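**Household Automation Working Group — minutes, September 22, 2020**

Held in the second-floor meeting room at Cirbridge. Chair: Vichien Kongkaew. Apologies from the Durnent office, who sent written comments.
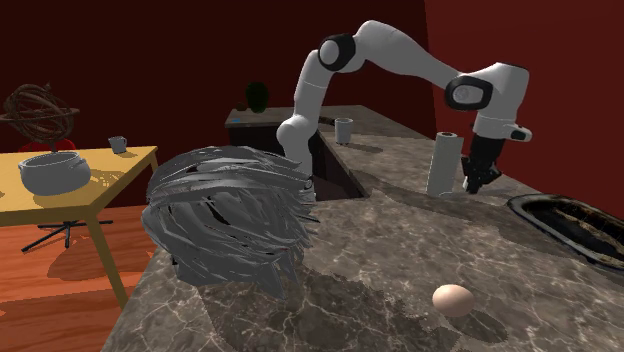
**1. Kitchen chores: can a machine do them yet?**

The group took up the question left open in June, whether any kitchen job is ready to be offered to customers of the Pistis service apartments. Vichien's view was that clearing a counter is close and cooking is not. He asked people to judge by the simulated kitchen, where the arm is mounted at the edge of the sink and the two-fingered gripper points down beside the paper towel roll. A standing roll is an easy shape to grasp. The egg lying on the same marble is a different matter, and the group agreed that a grip setting good for one should not be assumed good for the other. The big gray leafy piece in front of the sink was raised as a reach problem — people do keep ornaments on their counters, and the planner has to go around them. It stays in the test set.

Durnent's written comments asked for the lidded pot on the side table to be added to the task list. Discussion was long. Two handles and a lid mean either a second arm or a lot of care, and the table is separate from the counter. Left off for now.

**2. Results from simulation**

The last batch was 290 runs of "pick up and move one item." Results by item have been circulated. Objections were raised to quoting one overall success figure, as the easy items pull it up. Agreed: report each item on its own line.

The shadows on the counter were discussed briefly. Chege's engineers want the lighting varied more before anyone draws conclusions about the vision side. No objection.

**3. Shop floor**

Chege reported on shelf restocking. Boxes of one size go well. Mixed bags do not, and a person still has to straighten the shelf afterward. The store manager's opinion is that the machine saves walking and very little else. Chege thinks this is too harsh but had no times to show. Times to be brought to the next meeting.

Floor cleaning is already done by machine at 4 of the stores. It was noted that this is the one chore no one at the table argued about.

**4. What we tell Pistis**

Draft wording was read out and changed twice. Agreed text:

"Wiping and moving sturdy items may be ready for a supervised trial. Fragile food, lidded pots and anything involving heat are not."

"Supervised" means a staff member in the room — a remote operator does not count. Durnent to be asked if they accept this.

**5. Actions**

- Vichien: send the agreed text to Pistis and Durnent.
- Chege: restocking times, with and without the person who straightens up.
- Cirbridge: rerun the egg with a lighter grip, 19 runs per setting.
- All: comments on the item list by Friday.

**6. Other business**

The spare key to the test kitchen is still missing. Parking passes for visitors now have to be requested the day before.

Meeting closed at noon.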